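The Sima Inheritance
A novel by Paula Preda
Published by Punditz
4 min read

If you have ever sat up far too late with a thriller because the chapter ended at a locked door (and then the next one did too!), we think you are going to get along very well with The Sima Inheritance. It's the book our own office passed from desk to desk all through September, with the corners getting softer and the coffee rings piling up, and we are so pleased to be able to offer it to you in paperback at last.

The story opens in Moltus, a harbor town that used to matter. Ilinca Sima has come home to bury her father, a quiet customs clerk who never in his life took a vacation or raised his voice. She expects a house full of old newspapers and a few unpaid bills. What she finds behind the pantry shelves is a ledger in his handwriting, listing 143 shipments that never officially arrived, each one signed for by a man who was supposed to have drowned when Ilinca was a girl. By the end of the first evening somebody has been in the garden. By the end of the second, the ledger is gone, and Ilinca is on the night train with nothing but the clothes she packed in a hurry and one page she had the good sense to tear out. 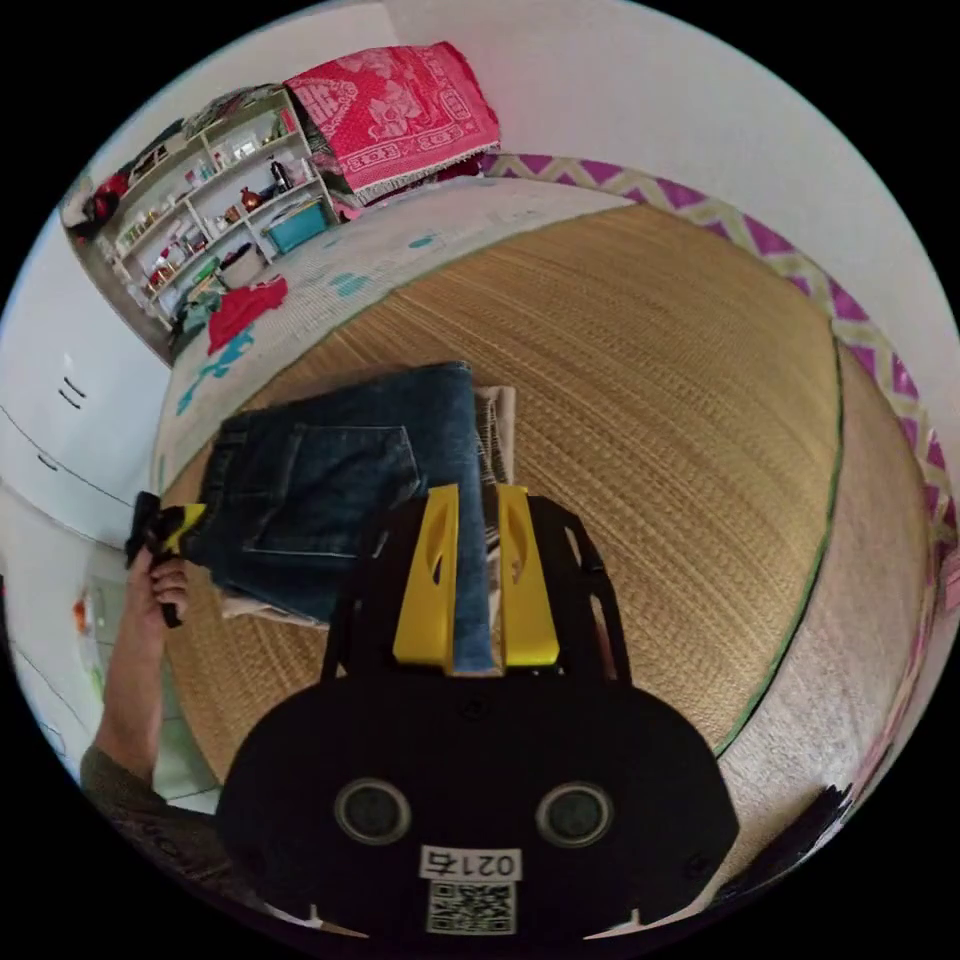 Radu wrote to us after finishing an early copy that he had guessed the drowned man's secret by the middle of the book, felt very proud of himself, and was then proved wrong on two separate occasions before the ferry chapter. He also asked whether Ilinca's aunt could please have a book of her own. We passed that along, and the author laughed and didn't say no.

We do understand about the aunt. She runs a boarding house in Esar, the mountain city where most of the second part takes place, and she has a way of answering every question with a plate of food and a different question. A good deal of the warmth in the novel comes from her kitchen, and so, it has to be said, does a good deal of the danger, for reasons we can't go into on a product page. The chase through the covered market is a wonderful piece of writing, all wet cobblestones and dropped oranges, but the pages many of us went back to were the slow ones, where two women who don't quite trust each other sit up talking about the same dead man and seem to be describing strangers.

Paula Preda spent years as a court interpreter before she turned to fiction, and you can hear it. Her people mishear each other, they choose the wrong word and have to live with it, and one of the big turns of the plot hangs on a single verb that can be translated in 3 ways. She told us she wrote that scene first and then had to invent a whole conspiracy to deserve it. There is violence in the book, though most of it happens offstage, and there is some strong language, mainly from the ferry captain.

You don't need to have read anything else of hers to start here. The story is complete in itself, with a proper ending, and the small map of Esar at the front is well worth a look before you get to the market.
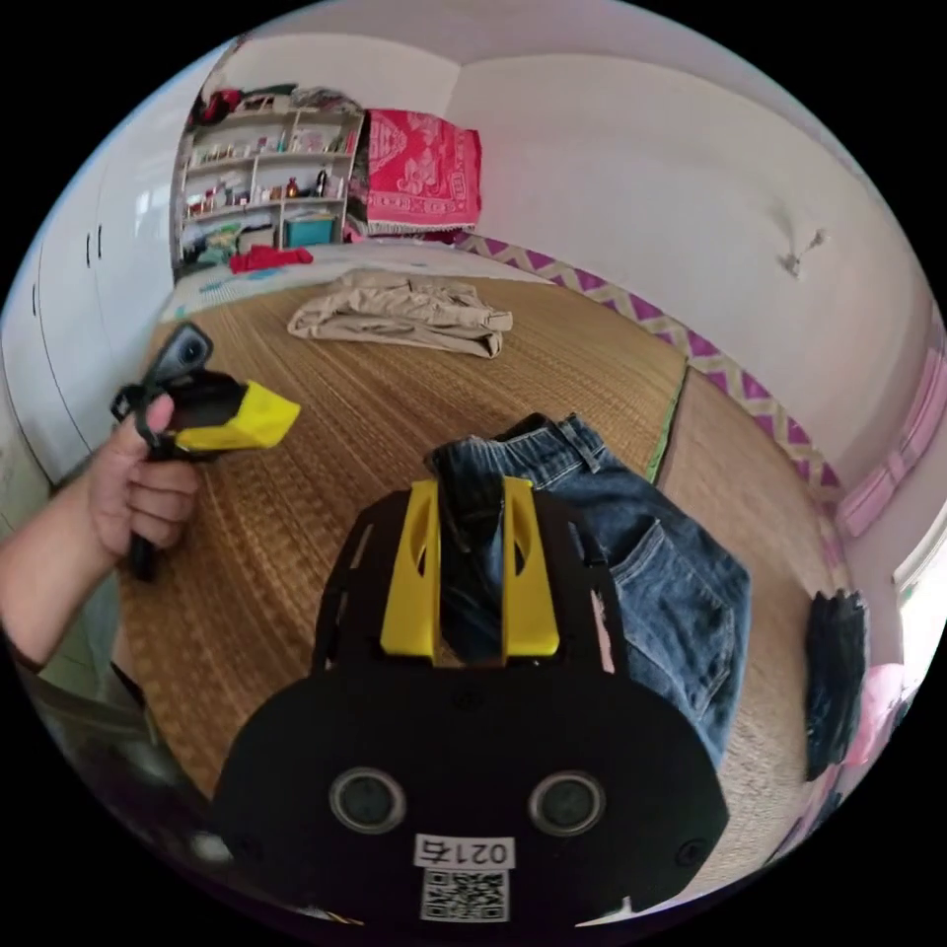 About this edition

The paperback has been entirely reset in a slightly larger type than the hardcover, which a number of you asked for, and the paper is a soft cream that is easy on the eyes under a bedside lamp. It includes a short afterword by the author on harbor towns, smuggling, and her grandfather's terrible boat. We've also added a set of discussion questions for book clubs. They do give away the ending, so please don't peek!

Title: The Sima Inheritance
Author: Paula Preda
Format: Paperback
First printing: 1000 copies
Publication date: January 2, 2020
Language: English

Signed copies

We have set aside 80 copies from the first printing that Paula has signed on the title page. They cost the same as the ordinary ones. If you would like a name written in as well, put it in the notes box when you order, spelled just the way you want it, and allow us a little extra time, as she comes by the office only when she's in town. Inscribed books can't be returned unless they reach you damaged.

Book clubs and libraries

Clubs ordering several copies to one address are welcome to write to us before checking out, and we'll work out the best way to ship them together. Libraries can order through their usual supplier or from us directly, whichever is less trouble.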